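The laundry can wait, apparently

22 Apr 2026 – by a Tudton columnist

4 min read

We use cookies to remember your preferences and to see which stories you come back to. Manage settings.

My mum folded for a family of six and could do a T-shirt without taking her eyes off the cricket. I think about her whenever another company promises me a machine that'll do the washing while I'm at work.

I've been following this stuff for 16 years, mostly from the couch, and I've watched a lot of demo videos. The one from Giltix in February got passed around my family chat nine times in one arvo (I counted, because I was cranky). A tidy white bench, a tidy white towel, lovely lighting. My sister wanted to know where she could buy it. I wanted to see it have a go at a fitted sheet.

I'm not a total grump about robots, mind you! I spent a morning at the Lovuten packing shed out past Rodrigues and came home properly impressed. The arms there stack 28 cartons to a pallet and they don't get bored or crook backs. But a carton is a carton. It has corners, and it keeps them when you pick it up.

Clothes are a different story. Pick up a T-shirt by the hem and the whole shape changes in your hand, and it'll do it differently next time. Then put it on a real bed, with a soft surface and a busy doona cover or a flowery spread underneath, and the poor machine has to work out which bit is shirt before it can even start.

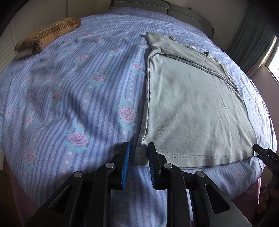 So will a robot be folding the family's washing by next year? I doubt it – a few well-off households might have one doing towels slowly, but the full basket, with the odd socks and the inside-out jumpers, is still a human job.

What gives me hope is how small the questions have become. It used to be all talking butlers. Now people worry over where two fingers should land on the bottom edge of a tee that's already folded in half, and how hard to pinch. That's dull work and I reckon it's the right work.

I'd pay for it, too, eventually. Give me something that gets through 200 ordinary garments, school polos and all, without me hovering, and I'll clear a spot next to the dryer. Until then I'm folding in front of the telly like Mum did, only slower – and I still can't do the fitted sheet either.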